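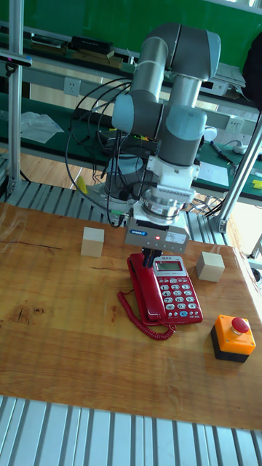
Work and Its Furniture
Handout 5: The desk, the telephone and the people in between
Room: Oyewole 101. Bring the reading. Bring a pencil too, as the pens in that room belong to a different age.

1. Where we had got to

Last time we left the Victorian clerk on a high stool at a sloping desk, with a cold back and a hot face depending on which way the stove was. The sloping desk is a poor place to put anything. Things roll. This was understood at the time and does not seem to have troubled employers, who took the view that a clerk with nothing on his desk was a clerk with nothing to play with.

The flat desk changes that. Once a surface is level you can leave something on it, and once you can leave something on it you can forget it is there. Most of this week's material follows from those two facts. Please keep them in mind through section 4, where it will look as though I have lost the thread.

2. The flat desk and the pile

We are using the records of the Pekeck Mutual, a small insurance office whose papers survive largely through neglect. They were put in a cellar, and the cellar was dry. The run of furniture orders is the useful part. The office began with sloping desks, moved to flat ones in a single summer, and had to buy shelves the following year. The order for shelves is longer than the order for desks.

The reading calls this "the growth of paper". I would put it less grandly. Give people a shelf and they will fill it. The Pekeck claims department had 15 desks and a rule that each should be clear by six in the evening. The rule was reissued so often that it must have been ignored with great steadiness. When you find the same instruction in an archive year after year, read it as a report of what people were doing instead.

Points to note for the essay:

The pile is a filing system with one user.
The drawer is where the pile goes when a manager walks past.
The waste basket enters the orders late and is at first supplied only to senior staff, who were presumably trusted to know what was rubbish.

3. The telephone arrives

Early office telephones were often fixed to a wall, in a corridor or a lobby, where you stood up to use them. Standing matters. A call taken on your feet, in a draught, within hearing of the stairs, tends to be short. The wall telephone at Pekeck had a book hanging beside it in which every call was to be written down with its purpose. The purposes are splendidly dull until you notice how many of them are "enquiry", and how many of those fall just before lunch.

The desk telephone, with its cord, brought the call to the chair. Now one could sit, lean back, draw small boats in the margin of a claim form, and talk. It also gave the desk a fixed point. Everything else on a desk may wander, but the telephone stays within reach of its wire, and the rest of the furniture is arranged to suit. If you look at office floor plans from before and after, the desks drift towards the walls, because that is where the sockets were. Students regularly write that this was done for the light. It may have been done for the light. Show me the light.

A word on colour. For a long time the ordinary choice was black, and the ordinary person was not asked. Coloured sets come in later and are quickly made to mean something. Red is the interesting one. In films it means a head of state; in an office it more often meant that somebody had got to the catalogue first. Be very careful with symbolic readings of office equipment. A colour that shouts at us across the decades may have been the one in stock.

4. Who answers?

Sharing a line is a social arrangement with a bell on it. The Zarnik works, a maker of piano felts, put one telephone between two facing desks and left the occupants to sort it out. The internal letters on this subject run to 275 sheets, more than the firm kept about the felts.

Three kinds of complaint come up. Some people never answered. Some always answered, and became, by slow degrees, the person who answers, at no increase in pay. And some answered and then did not pass the message on, or passed it on in a form that could not be used ("a man rang"). The works office replied by printing message pads. The pads had a box for the time, a box for the name and a box marked "Action", and in the surviving ones the last box is nearly always blank.

Look at who the second group were. The letters rarely say so outright, but the seating lists do. Junior staff, and women of any rank, were placed on the side of the desk nearer the receiver. A half-metre of tabletop can do the work of a job description, and it is a good deal harder to argue with. This is the point I would most like you to take away, and the one most often left out of the exam in favour of a paragraph about Alexander Graham Bell, who is not on this course.

5. The desk as a made thing

We turn now to tops, edges and legs. You may find this section dry. It counts for as much as the others.

Wood held on as a desk surface long after there were cheaper and tougher choices, and the reasons given at the time are worth lining up against each other. Buyers said it was warm to the touch. Sellers said it was respectable. Repair men said it could be sanded, which is the only one of the three you can check. Metal came in from underneath: first the drawer runners, then the legs, then the frame, until in many offices the top was the last piece of timber standing and was being asked to carry the reputation of the whole.
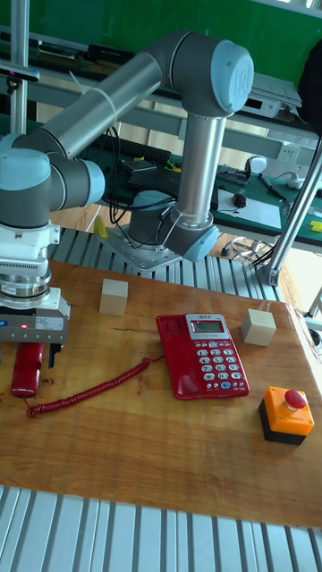
Fig. 2. Wooden tabletop, with metal slats behind.

The Dosau catalogue, which you have in the reader, prices a desk with a wooden top and a metal frame well above the same desk with a painted one. It lists 125 items altogether and describes nearly every one as modern. Read the adjectives against the prices. "Handsome" is dear. "Practical" is cheap. "Executive" means that it is wider than it needs to be, and the extra width is for keeping other people further off.

Notice too what the catalogue does about cords and cables. It leaves them out. Every desk in the drawings has a telephone, and the wire leaves the back of it and politely stops. Real desks had wires going over the edge and down among people's ankles, and there is a small sad file at Pekeck concerning a tea trolley. When a drawing leaves something out, ask who had to step over it.

6. Common mistakes from last year's essays

Saying that a piece of equipment "revolutionised" the office. Say what people did in the morning before it came and what they did in the morning after. If the answer is the same, choose another verb.

Treating a catalogue as a record of what was bought. By that method a future historian will conclude that all of us owned a garden heater.

Using "the worker" throughout, as though there were one.

Citing this handout. I would sooner you cited the thing it is based on. I have read the handout.

7. For the seminar

Read the first two Zarnik letters and the seating list that goes with them. The handwriting improves on the second page, when a different clerk takes over.

Choose one desk that you use or pass often. Draw it from above, including the wires, and mark where a second person would have to stand to talk to whoever sits there. Rough is fine. Do not tidy it first. We shall swap drawings and try to say who is in charge.

Essay titles go up on the door of Oyewole 101 in June. Extensions are dealt with by the office on the ground floor, between ten and noon, by telephone only.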